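Home | News | Products | Support | Contact

Feb 28, 2021

Brundale publishes its own gripper upkeep routine, and says how little it proves

Brundale has today released the finger care routine it uses on its Marikar bench cell, a single robot arm that picks up small items and puts them down again on a white table. The routine is free to read. The company makes no promise that it will help anyone else.

The release follows a review in January, when staff went back through 389 logged picks that had failed. The supplier of the fingers, Grelleck, had described them as needing no regular attention. Brundale's technicians were not convinced, and after reading the log they are still not convinced. They also doubt their own first idea, that dust was to blame for most of it.

"We would like to say we cleaned the fingers and the problem went away," said Shuk-fan Tu, who looks after the cell. "We cleaned them and some of the problem went away. Then we changed the wrist camera settings the same week, so I can't tell you which one did it. Anyone who claims to know from a log like ours is guessing."

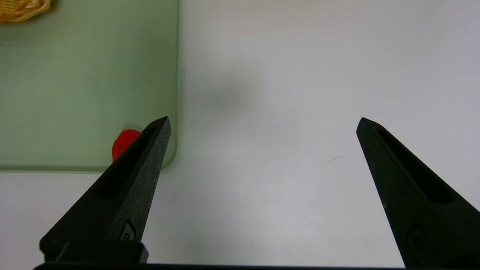 The routine takes 3 steps. The fingers are opened fully and wiped with a dry cloth, including the long slots, where fluff tends to settle. The tips are then closed on a strip of plain paper, which should hold when tugged from either side. Last, the table is wiped and the open position is checked again from the wrist camera view.

Brundale repeats this every 50 hours of running. The figure was picked because it fitted the shift pattern, and the company has no test results to show that it is better than any other.

Fingers that fail the paper check 2 times in a row are taken off and refitted. Brundale advises against bending or filing the tips, whatever may be suggested on user forums.

The company also looked at Moment, a paid service that offers to predict when gripper parts will wear out. It has decided not to buy it for now. "The trial gave us a lot of warnings," said Tu. "We checked each one by hand and found nothing we could act on."

Brundale will keep the log going and will publish the next set of failed picks whether or not they support the routine.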